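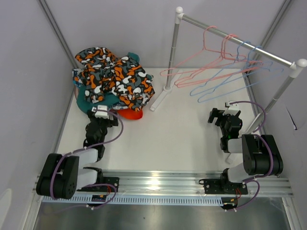 Po-yen Kuo reckons we should drop the heap and start each run with one shirt laid flat, sleeves out, the way the Clakia tutorial does it. According to him we would have a working hanger demo before the end of May and could all sleep.

He may be right. I am writing down my objections anyway, mostly so I can find them later when I give in.

May 9, 2024. Bench notes, hanging task, club entry for the Pekutport student round.

The rules say garments arrive "as from a dryer." Flat with sleeves out is not how anything has ever left my dryer. Ching-wen Chang asked the organizers if a neat pile counts. Their answer was 149 words long and did not contain a yes or a no.

Setup today: pile in the back left corner, rack on the right, pink and blue hangers on the bar. Left arm picks, right arm fetches the hanger. That's the plan on the whiteboard, where it works every time.

Settings: gripper close threshold at 13, down from yesterday's value, which I did not write down. (Write it down.) Grasp planner is on the Ostolley branch, not main. Main still thinks the rack is a garment.

Things that went wrong, in no order:

The camouflage piece. Grasp picker loves the edges of the blotches and treats every one as a collar. Left arm went for the same orange patch over and over with great confidence. Ching-wen wants to ban the thing. I want to keep it, as the judges will surely bring something worse.

Two layers at once. Pinch goes too deep and the teal comes up with whatever is on top. Tried a shallower approach, got air.

Hangers too close together. When they bunch up, the right arm tries for one and shoves its neighbor along the bar. Need a spread-them-out move first, or tape marks. Po-yen says tape is cheating. Po-yen also wants to iron the shirts.

Log is 745 lines and most of it is the same timeout. Saved under Antunes, same folder as last week.

Next: depth-only grasp scoring, no color. Then the hanger spacing. If neither helps by Monday, one flat shirt, and Po-yen gets to be unbearable.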